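Ticket 1561: Sim kitchen arm, "home pose" rule flagged as violated on every reset
Status: Closed, then reopened, then closed again with feeling 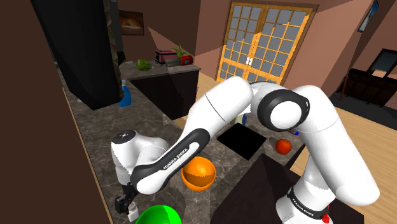 Does a speed and clearance rule written for the real arm have to be enforced in the simulator too?
Any rule a policy is expected to obey on hardware should be enforced in sim at the same value, and any exception should be written down next to the rule with the name of the person who wanted it.

Opened by: Ximena Sepúlveda
Component: Lakach rule checker, kitchen scenes
Severity: Medium (I picked High, the form has opinions)

Since the February update of the rule checker, every episode in the kitchen set fails rule 2, minimum gripper clearance over the counter at start. It fails at step zero, before the arm has been asked to do anything at all. The batch I ran last night was 482 episodes and I got 482 violations, so at least we are consistent.

What I tried:
Restarted the checker. Same.
Cleared the scene cache. Same, and slower.
Rolled back to the January checker. Passes everything, including an episode where I deliberately drove the gripper into the counter. I don't think that counts as a fix.

Log excerpt:
step 0 rule 2 FAIL clearance below minimum (reference: world floor)
step 0 rule 5 SKIP depends on rule 2
step 0 rule 6 SKIP depends on rule 2
episode marked NONCOMPLIANT

Reply from Prakash Sastry, 9:40 a.m.
Can you send the config? Also, which minimum are you using? The bench document says one thing and the wiki says another, and I have a bad feeling that I wrote both.

Reply from Ximena Sepúlveda
Attached. I'm using the bench document. The wiki page has a banner that says "draft, do not use" and has been linked from the onboarding guide for as long as I've been here.

Reply from Prakash Sastry, 11:15 a.m.
OK, I can reproduce it. Two separate things are going on.

First, the old checker never ran rule 2 in sim. There's a flag called strict_clearance that defaulted to off for anything rendered. The February version turned it on. So the January results weren't passes, they were the checker looking out the window.

Second, now that it runs, it measures from the wrong surface. The log says "world floor", but the minimum in the bench document is the height above the work surface. Somebody converted the number to a floor height using the old kitchen, where the counter was lower, and then typed the result in by hand. Put a taller counter under the arm and the conversion is nonsense.

Reply from Emmett Crenshaw
Somebody was me. In my defense there was only one kitchen then.

Could we not just raise the start pose until it passes? It would take me five minutes.

Reply from Usha Poojary
Please don't. I look after the bench rules and I'd like this in the ticket so I can point at it later.

The start pose in sim has to match the start pose on the Srisuk bench. If we lift it to keep the checker happy, every policy trained there learns to begin from somewhere the real arm never begins. Then it shows up on hardware, does something creative in the first second, and I get to fill out the form. The form is four pages long.

Fix the reference, leave the pose alone.

Reply from Emmett Crenshaw
Fine. Putting the five minutes back where I found them.

Reply from Prakash Sastry, 2:05 p.m.
Patch is on the branch. What changed:

Clearance is now measured from the top of whatever the scene file tags as work_surface. No tag, no run. The checker stops with an error and does not guess.
The minimum is read from the bench document's values file. Nobody types it in anymore, Emmett.
SKIP is no longer reported as compliant in the summary. It gets its own column. I was surprised to learn it didn't have one.

To apply it:
1. Pull the branch and delete your local rules file. The old one wins if both exist.
2. Open each scene file and check that exactly one object is tagged work_surface.
3. Run the checker on a single episode with --explain and read the reference line. It should name the counter.
4. Then run the batch.

Reply from Ximena Sepúlveda
Did steps 1 to 3. The reference line names the counter. Running the batch.

Reply from Ximena Sepúlveda
158 of 482 still fail. Better, I suppose, in the way that a smaller fire is better.

Reply from Prakash Sastry
Are they all from the same scene family?

Reply from Ximena Sepúlveda
They are. All from the set we imported from Kundevon. And yes, I see it now, they have two objects tagged work_surface, the counter and the floor. Step 2. I checked our own scenes and took theirs on trust.

Removed the floor tag and ran it again. The other 324 still pass, and the 158 now do too. I also reran my deliberate counter collision and it fails loudly, which I found very soothing.

Closed by Prakash Sastry

Reopened by Usha Poojary
Sorry – two things before this goes in the drawer.

The results we sent to Wellance in the spring report came from the old checker. They list rule 2 as "met". It was not met, it was never tested. Those runs need to go through the new checker, and the report needs a corrected table whichever way it comes out.

And I want the flag gone. A safety rule with an off switch that defaults to off is a suggestion. If someone needs to skip a rule in sim, it goes in the exceptions file with a name, a reason and an end date. An exception with no end date gets rejected.

Reply from Prakash Sastry
Flag removed. Exceptions file added, currently empty. Wiki page deleted, and the onboarding guide now links to the bench document.

Reply from Senthil Kurian
I'll rerun the Wellance set tonight and write to them myself. Corrected table will be linked from this ticket.

Closed by Usha Poojary
Follow-up: ticket for the corrected report, assigned to Senthil. Ticket for tag checks on imported scenes, assigned to Emmett, who has five minutes.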